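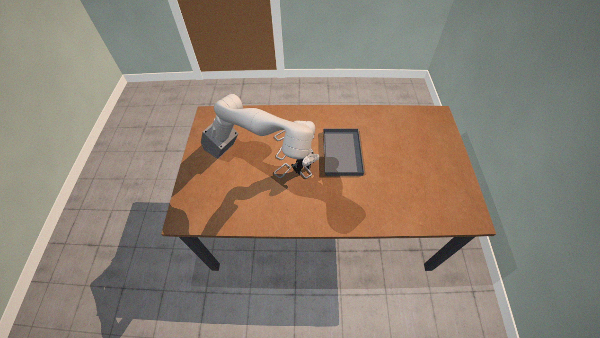

Surnus Workcell Simulator: Review from the Lokitz Open Day

Posted Jan 21, 2018
Filed under: Reviews, Software

Lokitz held an open day at its Odamside office last week, and most of the afternoon was given over to Surnus, the program they sell for planning robot arm jobs on a computer before any hardware is bought. I had read the brochure in September and wanted to see it run. I stayed for the full demonstration and then got a turn at one of the desks. This review is based on that visit and on the trial copy I took home, which I have used for three evenings.

I run a small shop that packs hardware parts. We don't own a robot. I'm looking at this as a possible buyer who can use a computer but doesn't write code for a living.

What it does

Surnus gives you a room, a table and an arm. You place your parts and a tray on the table, tell the arm what to pick up and where to put it, and press run. The program works out how the arm has to move and shows you the result from whatever angle you like. If the arm can't reach something, or would hit something on the way, it stops and marks the spot in red.

It doesn't run a real arm on its own. For that you need a second program called Zeng, which takes the finished job and sends it to the controller. Zeng was on the price sheet but was not part of the demonstration, and I haven't used it, so I can't say anything about how well the two fit together.

The demonstration

The job they showed was a sorting job with thin wire pieces. These are light gray, open in the middle, something like a flat loop or the outline of a clip. They lie scattered on the tabletop under the arm, and the gray tray sits off to the right with its long side running front to back. There is also a small white part with a mesh-like surface, and in the picture the gripper is at that one, apparently holding or touching it.

It was a good choice of job. Thin wire is hard for us too. It lies flat, there is very little to grab, and a gripper has to come down close to the table to get it. A demonstration with big square blocks would have told me nothing. The presenter ran it start to finish, then moved the tray farther away and ran it again. The second time the arm picked up a wire piece, swung over and dropped it short of the tray wall. She stopped, changed the release height, and ran it again without a problem. I was glad to see something go wrong, and the fix took less time than I expected.

The base of the arm stays toward the left side of the table in the starter layout, and you end up with a lot of bare wood to the right and in front. You can shrink the table or move the base, and for my own shop I would do both. I left it alone for the first evening and it did no harm.

Setting it up at home

The trial installed without trouble on a five-year-old desktop. It took 12 minutes, most of that downloading. The first start asks you to pick a unit of measure and a room size, then drops you into the same starter room they used in Odamside, with the tiled floor and the brown door in the back wall.

Adding a part is simple. You choose a shape from the parts list or load a drawing file, drag it onto the table and let go. Loading my own drawings worked for two files and failed for one, with a message that said only "part not closed." The help pages did explain that, but I had to search for it.

Teaching the arm a job was slower to learn. You click the part, click the destination, and then set three things: how the gripper comes in, how tightly it closes, and how high it lifts before moving sideways. The default settings are fine for blocks. For anything thin they are too high, and the fingers close on air. I spent most of the second evening on this. Once I had numbers that worked for one wire piece, I could copy them to the others with a right click, and after that it went quickly.

How it looks

The picture is plain and clear, and that suits the work. The arm is white and glossy with rounded joints, and the gripper is black, so you can see what the fingers are doing against the wood. The small parts are harder. Light gray wire on an orange-brown table is readable, but I kept zooming in to check which way a piece was lying. You can give parts a different color in the settings, and I would do that on day one.

Shadows are on by default. The arm throws a big one across the tabletop, nearly to the front edge, and some of it lands by the left side of the tray. I found this useful when judging how far the gripper was above the table. When I was lining up parts I turned it off, with the button in the lower toolbar.

On my computer the picture stayed smooth with a few parts out. When I loaded 60 copies of a bracket it turned jerky while I moved the view around, though the job itself still finished. The computers at the open day were newer and didn't have this trouble.

What I liked

Reach checking is the best part of the program. Before I bought anything I could find out that the arm I had in mind would not get to the far corner of our packing bench. That alone would have saved us a bad purchase.

The replay bar is good too. You can drag backward through a run and stop at the moment the gripper closes. When a pick fails you can see if the fingers were too high, off to one side, or turned the wrong way.

Saved jobs are small files and open fast. I emailed one to myself at the shop and it opened there with the room and settings in place.

What I didn't like

The undo button only goes back five steps. I ran out of it every evening.

Wire parts are treated as stiff. Ours bend a little when squeezed, and the simulator has no setting for that. I asked at the open day and was told it is being looked at, with no date given. Until then I would trust it for reach and timing and do my own tests for grip.

The manual is written for people who already know the words. "Approach vector" appears on the second page and isn't explained until much later. The short videos are better, and I would start there.

The trial also puts a reminder box in the middle of the screen every time you save. It goes away when you pay.

Price

The single-desk license is $400 a year. That includes updates and email support. Zeng is sold separately, and the price depends on the arm, so you have to ask for a quote. I asked for one and am still waiting.

There was no discount for coming to the open day. Coffee and sandwiches were free, and parking was in the lot behind the building.

Should you get it

If you are thinking about a first robot arm and you pick and place fairly solid parts, yes. One month with the trial and your own drawings will tell you a lot. If your parts are soft, springy or tangled, the results will look better on screen than they will on your bench, and I would hold off until they add a way to handle bending.

If you can get to one of the demonstrations, bring a drawing file of your own part. The person at the desk next to mine had done this, and the staff loaded it and ran it for him while he watched. I hadn't thought to bring one.

I plan to pay for the year. I'll add a note to this page when the Zeng quote comes in.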